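Prestora Countertop Coffee Maker
Section 7: Cleaning Out the Scale
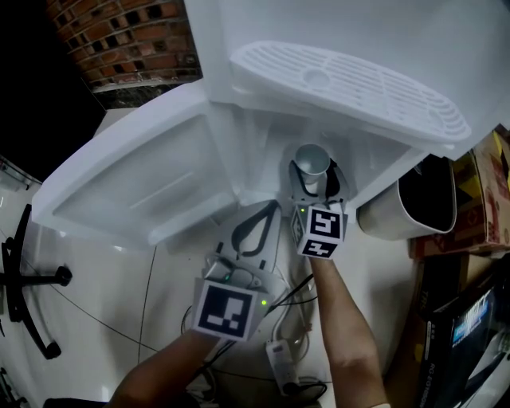 If you live somewhere with hard water, you already know what it does to a kettle, and I'm sorry to say it does the same thing inside your Prestora. Scale builds up slowly, so you may not notice until your morning cup takes longer to pour and comes out cooler than it used to. Please don't worry! A good cleaning usually sets things right, and most of the time goes to waiting, so pick a morning when you have other things to do around the kitchen.

You will need one packet of Alosent descaling powder, a large bowl or pitcher, a soft cloth, and plenty of fresh water.

1. Switch the machine off, unplug it, and let it cool for 37 minutes. We know this feels like a long time, but the heating parts hold on to their warmth.

2. Take out any used coffee and empty the water tank. Rinse the tank with plain water, and wipe the inside with your cloth if it feels slippery.

3. Fill the tank to the upper line with cool water and pour in the whole packet. Stir until you can't see any grains at the bottom.

CAUTION: Never mix descaling powder with vinegar, bleach, or any other cleaner. Keep the packet and the filled tank away from children and pets.

4. Put the tank back, set your bowl under the spout, and plug the machine in. Hold the Rinse button until the light blinks. Half of the tank will run through, and then the machine will pause on its own to let the solution soak. Leave it alone during the pause, even if it seems to have gone to sleep - it will start again by itself.

5. When the light stops blinking, empty the bowl, wash the tank well, and refill it with fresh water. Run the Rinse cycle 2 more times, with a fresh tank each time.

6. Taste a little of the last rinse water once it has cooled. If it is at all sour, run one more tank through.

Note: The Clean light comes on after 2,000 cups. With very hard water, go ahead and descale sooner. Owners who use a Mirkamer filter in the tank should take it out before step 3 and put it back after the final rinse.

If the water still runs slowly after two full cleanings, turn to Section 8, Slow or Uneven Flow.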